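Prulilley wrist-camera set, gripper comparison
README, revised 3 Aug 2019
Maintained by Darcy Hoani and Tarık Dursun

What this is

A set of 533 short teleoperated runs, recorded while we tried to settle an argument about grippers. The argument is not settled. The data came out fairly well, though, so you may as well have it.

Two pairs of fingers were tried on the same arm with the same wrist camera. The Estusis pair is the wide one, with a blunt tip and a body you could park a bicycle against. The Güler pair is narrower and costs enough more that we were all rooting for it. Control was through Flirow in both cases, on default gains, apart from one afternoon in July when Tarık improved them. Those runs are in the folder called tuned. Please don't train on tuned.

Task

Pick up a small flat piece from the wood surface, lift it, put it down somewhere else. The operator chooses the approach. Flat pieces were Darcy's idea, on the grounds that any gripper can pick up a cube and every sales video proves it.

The wide fingers hide a lot of the surface at the bottom of the view, and they hide the most just before contact, when you would most like to see. Operators coped by lining up early and then going in on faith. 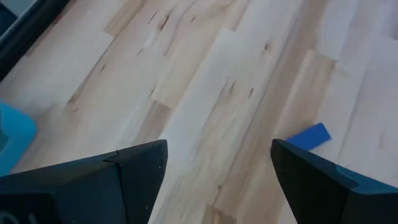 The narrow fingers leave a better view and tend to skate over the top of anything thin. Darcy considers this a fault in the fingers. Tarık considers it a fault in Darcy's approach angle. Both opinions are recorded in notes.txt at greater length than the task deserves.

Layout

runs/wide: all runs with the Estusis fingers
runs/narrow: all runs with the Güler fingers
runs/tuned: see above
notes.txt: operator remarks, lightly edited for language
labels.csv: one row per run, with finger type, operator, outcome and a free-text comment

Each run folder holds the wrist video, joint positions and the gripper opening command. There is no force data. There was going to be force data.

Outcome labels

ok: piece lifted and put down on purpose
drop: piece lifted and put down by accident
miss: fingers closed on air
push: piece moved, never lifted
stop: operator or controller gave up

Labels were assigned by whoever drove the run, which went about as you'd expect. Tarık then went back through all of them with the video and changed 14, most of them from ok to drop. The original label is kept in the column first_label, for anyone studying optimism.

Known problems

Runs longer than 2265 video samples lose their tail. The logger has a fixed buffer and we found out late. Affected runs have truncated set to 1 in labels.csv.

The gripper command is stamped when it is sent, so the fingers trail it by up to 200 ms. We have left this alone. Shift it yourself if your model minds.

Exposure is automatic. Pale boards wash out when the light is strong, and the camera then takes its time about recovering. If your detector works by finding bright things, it will find the table.

The opening command goes from 0 to 1 for both pairs, but 1 means fully open for that pair. It is not a distance, and plotting both on one axis will produce a very convincing figure that is wrong. We have such a figure. It was on a slide.

Suggested use

Fine for grasp outcome prediction, for testing how well a policy copes when its own fingers are in the way, and for swapping one finger shape for another between training and testing. Poor for anything to do with depth or contact force. We would also steer you away from ranking the two products with it: the operators had more practice by the time the narrow pair went on, and the order was never shuffled.

Splits

No official split. If you make one, keep each operator's session whole, or neighboring runs will end up on both sides and your numbers will look wonderful.

Changes in this version

Added first_label and truncated. Renamed the folder good_final to wide. Removed a run in which the arm did nothing for its full length and was labeled ok.

Corrections go to Tarık. Complaints about the approach angle go to Darcy, who has a reply prepared.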